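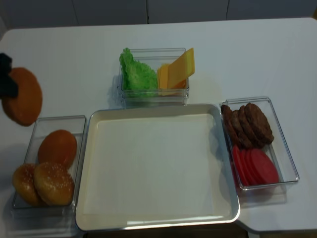

Opinion > Food & Money > The case for the boring cookout

Every January I swear I'll stop overdoing it when people come by. Every May I'm standing in the store with a cart that has three kinds of mustard in it. So this is me arguing with myself, mostly, and with anybody else who thinks a cookout needs a theme.

It doesn't. Feed people burgers. Go sit down.

I blame the party planning sites. I signed up for one called Cuvby a while back, just to send out an invite, and it wanted to know my "host style" before it would let me type an address. Then the emails. Build-your-own bars. Signature drinks. A sign for the drinks. I got 14 of these in one stretch and not a single one said buy enough ice. Enough ice is the whole job! I have been to very pretty parties with warm soda and I remember the soda.

And the money. Nobody I know talks about what it costs now to have a dozen people in the yard. Last summer I rented tables and a canopy from Skirent, plus some kind of beverage tower, and with delivery it came to $292. For an afternoon. In a yard that already has a tree in it. The tower leaked. I paid for that and then had no time to talk to my own cousin, who drove four hours, becuase I was mopping up lemonade.

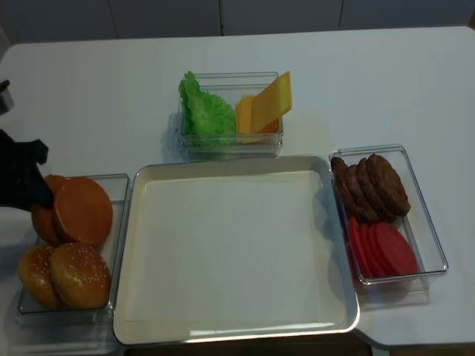 Burger night, the tray still empty.

Here's what I think happened. We started treating having people over like a performance, and once it's a performance you can fail at it, so you put it off till the house is nicer or the patio is done. Then it's two years. I have friends in Kernine, which is not far, and we had a standing dinner there every month when we were all broke. Paper plates. A couch with a board under it. Now we have decent kitchens and see each other at weddings.

People say it's that everybody is busy. Sure. We were busy then too – one of us worked nights. I think the bar moved. You got invited to a nice thing and felt you owed a nice thing back, and the person after you felt the same, and it just kept climbing.

My grandmother had people in every week and I don't believe she ever cleaned for it. She moved the mail off the table. If there wasn't enough chicken there was bread.

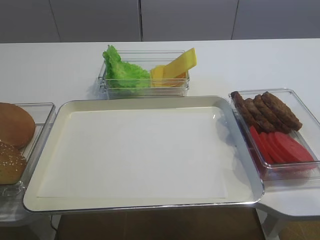 What I'd do instead

Pick one main thing. Buy it in bulk, the plain kind. Let people bring a side and do not make a spreadsheet of the sides. If you end up with 4 potato salads then it's a potato salad party, fine, eat up.

Tell people a start time and an end time. This one changed my life a little. "Come at two, we're wrapping up at six" and folks relax, parents especially, they know when they're getting out.

Don't rent anything. Borrow chairs. Ask the neighbors and then you have to invite the neighbors, which is good, you should know them anyway.

Skip the matching plates. Skip the playlist too if it's stressing you out, someone will always take over the music and they'll be happy doing it. 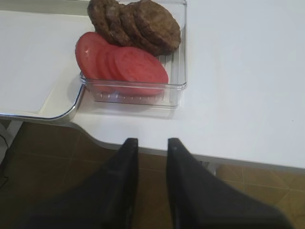
But some people love doing it up

I know. My sister-in-law is one and her parties are great, I'd never tell her to quit. If arranging flowers is how you unwind then go arrange them. I'm talking to the rest of us, who do it gritting our teeth and are short with our kids by noon.

I also got told this is just lazyness with an argument on top. Maybe so. But I had more than 19 people over last weekend, burgers and a cooler, and I sat in a chair for most of it. Heard a whole long story about a boat. Somebody's kid fell asleep on the grass. Dishes took ten minutes – we'd used hardly any.

Doing it again next month. Bring a chair.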